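Section 5. Planning and ordering a two-arm folding cell

Read this section before you ask for a quote. Site preparation starts in Section 6.

5.1 Before you order

1. Measure the bench space. Allow clearance on both sides for the cable loops, which swing wider than the arms.
2. Check the supply. The cell runs on a standard 230 V outlet. Don't share the circuit with dryers or presses.
3. Decide who will look after the cell. Gristetholm trains two people per site at no charge. Extra places are billed.

Note: Lead time is 23 working days from deposit. Orders placed in November ship after the holiday shutdown.

5.2 Budgeting

4. Price the arms, base plates and enclosure as one line. Buying the enclosure later costs more — the rails have to be refitted.
5. Add a spares line for gripper fingers and one cable set per arm. Finger sets are part no. 51.
6. Set aside labour for the trial period. Most sites need an operator at the cell full time to begin with.

Caution: Do not budget for unattended running in the first year. The warranty does not cover it.

5.3 Choosing a bench layout

7. Keep the middle of the table clear for the garment being folded. Put the supply basket in one back corner and the finished stack in the other, with both arms mounted along the front edge.

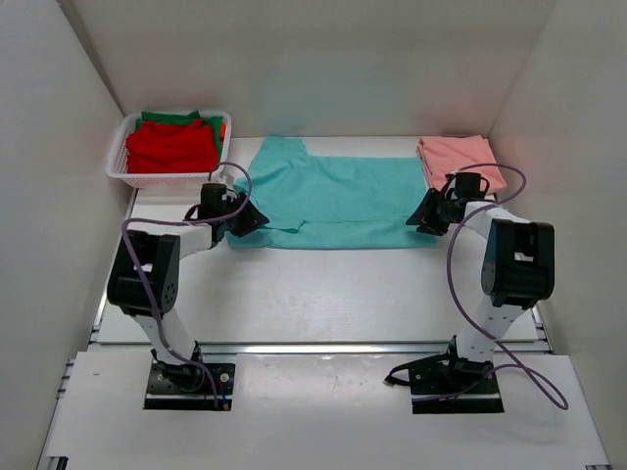 8. Mark your layout on the order form and send it to So-yul Wi at the Flestuvside office by noon Friday for the next build slot.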